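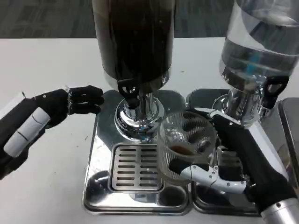
Section 2: Pouring the First Drinks

Now for the fun part! With the containers filled and the lids on, your Zurar dispenser is ready to serve, and a short test pour is the best way to get to know the taps. A clear glass helps a lot, like the ribbed one with a little brown liquid at the bottom, and a small amount is plenty for a first taste.

1. Hold the glass under the spout, over the slotted grate.
2. Work the looped handle gently until the drink starts to run.
3. Pour a mouthful, close the tap and taste. Too strong? Top up the container with cold water and stir.
4. Fill glasses to 300 ml at most, so there's room for ice.

CAUTION: Cold drinks only. Let coffee and tea cool all the way before filling.

NOTE: Each container yields 2000 ml at the tap. The last bit stays below the valve, so don't tip the dispenser to chase it. 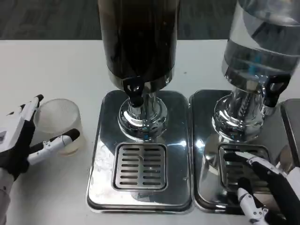 Serving two drinks from one table works beautifully, and guests love helping themselves. Put the dark drink and the clear one next to each other, with the looped handles easy to reach, and everyone can tell at a glance which is which. Droplets and smudges show up quickly on the shiny base plates, so keep a soft cloth close by.

5. Wipe the bases between rounds and buff them dry.
6. Lift out the drip grates and rinse them at the end of the day.
7. Run clean water through each tap before storing (see Section 3).

NOTE: Never scrub the chrome with steel wool. A drop of dish soap does a lovely job!

Home | Setup | Pouring | Cleaning | Spare Parts
Contact: Zurar Help Desk, Prirkthorpe | Copyright Zurar | Back to top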